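My first half year of working from home

In February I finished my first six months of working from home, so I want to write down how it goes. When I started I read many articles with advice, and most of them were written by people who had a separate room with a door. I have a corner in the living room. Maybe my notes will help somebody who also has a corner.

I translate manuals and contracts for a company called Fiten. Before, I took the bus from Walimcombe to their office every morning, 31 minutes if the traffic was kind. I complained about this bus for years. Now I must confess that I miss it a little. On the bus I was reading novels, and in the whole autumn at home I read only one book and did not finish it.

The first month I worked at the kitchen table. It was a bad idea. The table is too high for me, and every time somebody wanted to cook, I had to move the laptop, the dictionary and my papers to the sofa. By the evening my neck was so stiff that I turned my whole body when I wanted to look to the side. I thought it was my age. My doctor asked me how I sit, and when I showed her she laughed and then she stopped laughing.

She told me that the screen should be near the height of the eyes and that the elbows should rest when I type. With a laptop you cannot have both things, because the screen and the keyboard are one piece. So you lift the laptop and you use another keyboard. I felt a bit stupid that I had not thought of it myself. For two weeks I used a pile of old phone books, which was ugly but it worked. After that I got a folding stand, because I wanted to put everything away at night.
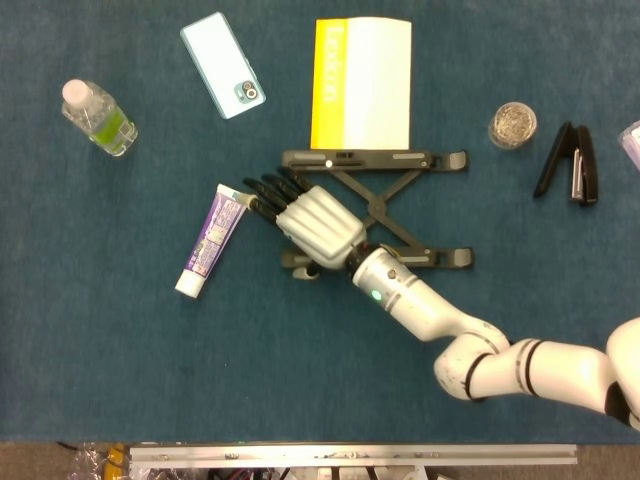 A reader of my old travel blog wrote to me that I should not spend money on the desk before I fix the chair. In her opinion a bad chair spoils everything you put in front of it, and she worked four years on a dining chair before she understood this. I think she is right. I did it in the wrong order. My chair came only in December, second hand, from the Gentile furniture store when they were clearing the basement. It makes a small noise when I lean back, but my back does not hurt after lunch anymore.

The harder part is the time. In the office the day had a shape. People stood up for coffee at 10 and I stood up with them. At home I looked at the clock and it was three in the afternoon and I had eaten only crackers. Now I put on shoes in the morning, real shoes, and I walk to the bakery on Farden Street and back before I open any mail. It is 1,104 steps, my phone says so. When I come home I am "at work". In the evening I take the shoes off and I close the laptop - also if there is one more page.

I don't keep this rule perfectly. In November we had a contract of 377 pages and I wore shoes until midnight.

Another thing is the talking. I did not know how much English I learned in the office kitchen, from people telling about their dogs and their dentists. At home I write all day but I speak almost nothing, and after some weeks I noticed that I was searching for simple words at the supermarket. So I joined a conversation evening at the library. We are a small group and the coffee is terrible. I go every time.

In spring Fiten will ask us if we want to come back for part of the week. I think I will say yes to two days. I already have a new novel for the bus.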